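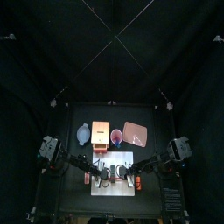
Irnex Opens Submissions Portal for Serial Fiction

Irnex, the small press based in Flandstead, will accept serial fiction through a new online portal starting in February. Email submissions close at the same time. Manuscripts already in the queue will be moved over by staff and do not need to be sent again.

Each entry consists of a synopsis of up to 700 words and the first 4 episodes, uploaded as separate files. Accepted formats are DOCX and RTF. The portal rejects files with tracked changes or embedded fonts. Authors receive a reference code on upload and can replace a file until an editor opens it.

Fiction editor Marit Wallin said first readings will take eight weeks. Two readers see every entry, and author names are hidden from both. "We had three inboxes and two spreadsheets, and the dates did not match," Wallin said.

The first serial to be handled in the new format is "Ronivdale" by Rasha Karaki, which runs to 14 episodes. Anil Kartha is editing.

Contract terms are unchanged. Rights return to the author when the final episode has been online for one year. Questions about older submissions go to Britta Baumgart in the rights office.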